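The Ferry to Ludidside

My aunt left me her house in Ludidside, and with it a piano which no one in our family could play. The letter from the lawyer came in October. I read it standing at the kitchen bench, and then I read it again sitting down.

I had not seen my aunt for 19 years. When I was a girl she lived with us in Tristton for one winter, and she slept in my room, and I slept on a mattress beside the heater. She folded her clothes very small. In the mornings she hummed while she was brushing her hair, always the same song, and always she stopped before the last line. I asked my mother why. My mother said that some people do not like to arrive.

The ferry leaves Tristton at 6 in the morning. I bought a cup of tea and a cheese roll, and I sat on the side where there is no wind. A man across from me was peeling a mandarin for his dog. The water was the colour of old tin, and the island came up slowly, first the hill and afterwards the chimneys.

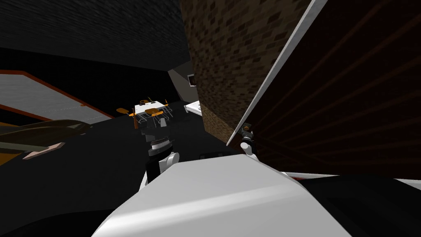 White, with furniture further off.

From the wharf I walked up Bucur Lane with my suitcase. The key was under a flower pot, as the lawyer had written, but he had not written that there were 10 flower pots. I found it under the last one. My hands were black with soil when I opened the door.

The house smelled of camphor and apples. She had kept everything in good order. Her coats were hanging by length, and the jars in the pantry had labels in her thin handwriting, where every letter leaned backwards a little, as if the wind blew on it. One jar said "buttons, good" and the other said "buttons, less good". I laughed aloud, and it was strange to hear a laugh in that hallway.

I left the piano for the last. It stood in the back room under a grey blanket, and for the whole afternoon I found other work – I washed the cups, I swept the verandah, I carried the newspapers to the shed. When there was nothing more to carry, I took the blanket off. The lid was not locked. Two keys in the middle had lost their ivory, and the wood beneath was smooth and brown from her fingers.

So she had played. In all those years of postcards she had written about the price of petrol, and the neighbour's goats, and the new roof, but about this she had not written a word.

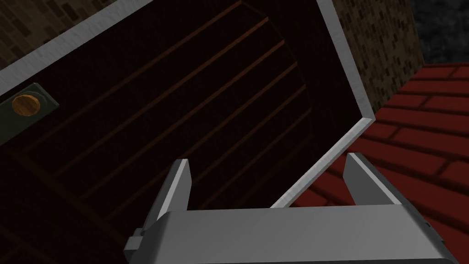

Grey against the dark.

Inside the bench I found her music. There were many exercise books, the kind that children use at school, and in the front of each one she had put the month. The first ones were very clumsy. The notes were too big and many were crossed out. In the margins she scolded herself: slower, slower, you are not chasing a bus.

The later books were better. I cannot read music well, but I could see that her hand had become calm. In the last book there was only one song, copied again and again, and I recognized it by the way it climbed at the beginning, even before I pressed the keys with one finger to be sure. It was the song from my bedroom in Tristton.

I turned the pages until it was too dark to see. On every copy the final line was empty. She had drawn the five lines of the staff carefully with a ruler, and she had left them so.

I slept in the armchair in my coat. Somewhere at night the rain started, and a gutter began to drip on the step, and I counted the drops as I used to do when my aunt was breathing across the room from me.

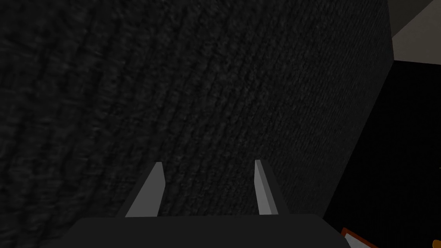 Morning

The woman from the Medireo bakery knocked at the door with a loaf under her arm. She had seen smoke from the chimney, she said, and she thought that perhaps I was the niece. She did not want to come in. She stood on the mat and looked past me, down the hallway, to the back room where I had left the door open.

"Will you sell it?" she asked.

I said that I had a ticket for the afternoon ferry, and that I did not know.

"We could hear her in the shop," the woman said. "In summer, with the windows up. We all know that tune now. My husband whistles it when he does the trays."

I asked her if he knew how it finished.

She thought about it. Then she shifted the loaf to her other arm and, a little shy, there on the mat, she began to hum. I held the door and listened to her coming near the end.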